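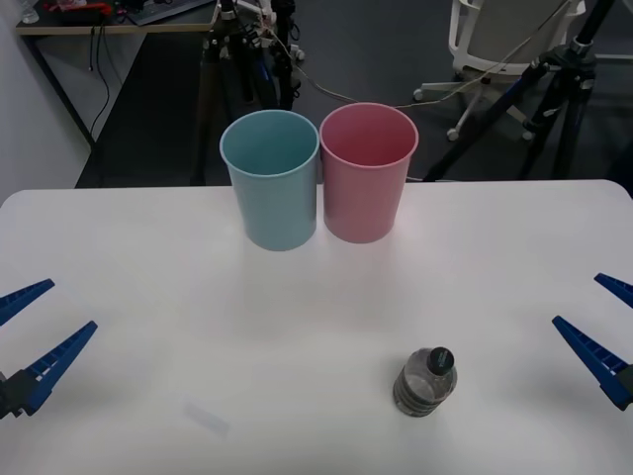 Is a "bottle in cup" rule worth writing down?

Geum-ok Ji
Our lab wants a written standard for two-arm table work with cups and bottles. The draft from Pasent runs to 42 pages and I doubt anyone will read past page 2. What do you really check? 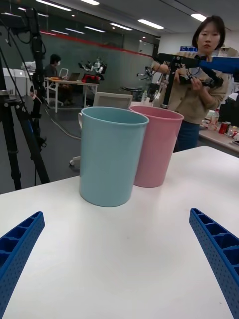

I'd also like to know if people standing near the table need a rule of their own.

Wayne Zacharias
Yes, they do. Mark the reach of both arms on the floor and keep feet out of it. As for the rest — most of it is padding. Start with the grippers open and caps screwed on.

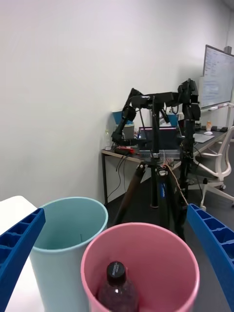

And write down what counts as done. "Bottle in cup" is vague. Upright? Let go of? Ours said neither, and we argued until December.

Biljana Kolev
Use water, skip the rules.

Si-woo Ok
I wouldn't skip them. Liquid shifts when the arm moves, so put the fill level in. 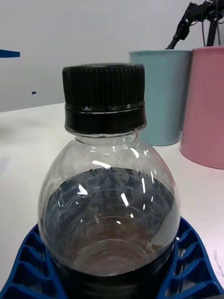

Grip height too, though I've yet to see a standard that gets it right.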